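Robots at Work: How a Kitchen Changes
An information page for pupils aged 8 to 11
Published by the Virnaneo Learning Service

What is automation?

Automation means giving a task, or part of a task, to a machine. A dishwasher is a simple kind of automation. A robot with arms is a much more complicated kind, as it can be taught more than one task.

At the Papadakis food hall in Gatton, the kitchen staff prepare 2,000 steamed buns for schools and care homes in a busy week. Every bun must be lifted from a steamer and placed on a plate or tray. For many years all of this lifting was done by hand. In May, the food hall began working with a company called Sondidico to find out which parts of the job a robot could learn.

Why are buns difficult for a robot?

A steamed bun is soft and round. A person can feel how firmly to hold it without thinking. A robot must be given this skill. If it squeezes too hard, the bun is squashed, and if it squeezes too lightly, the bun falls.

The shape of the robot's hand matters as well. Some robots have several jointed fingers, like a human hand. Others have two thin metal fingers that open and close. A robot can have a different kind on each arm.
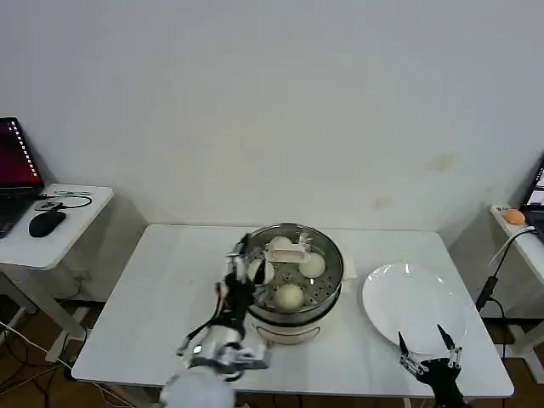 Four buns in the steamer basket, with an empty plate to the right.

What do the staff do now?

The kitchen has 13 members of staff, and all of them have kept their jobs. Some of their duties are different. They still mix the dough, shape the buns and decide when a batch is ready. Two of them have also been trained to start the robot, stop it safely and write down any mistakes it makes.

Staff were asked what they thought before the work began. Some were pleased that they would spend less time reaching over hot steam. Others were worried that they would have to work at the speed of a machine. The food hall agreed that a member of staff may stop the robot at any time and need not ask permission first.

How does a robot practise?

A robot learns by repeating a movement many times. In its first set of trials, the Gatton robot made 2,067 attempts to pick something up. Of these, 1,033 used food. The others used different objects, so that the robot would learn to handle more than one size and shape. A large, smooth, round object must be held in a different way from a small bun. 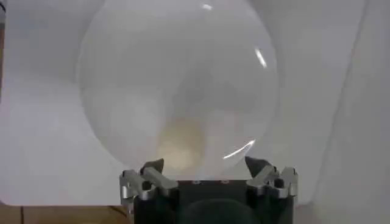
Papadakis staff were invited to comment on this page before it was published. One wrote that the robot is patient but slow, that she is still much quicker at filling a tray, and that she would like children to know the recipe belongs to the cooks.

Words to know

Automation: using a machine to do a task.
Gripper: the part of a robot that holds things.
Trial: a test to find out how well something works.

To discuss in class

Think of a job done by an adult in your school. Which part of it might a machine do? Which part should stay with a person, and who should be asked before anything is changed?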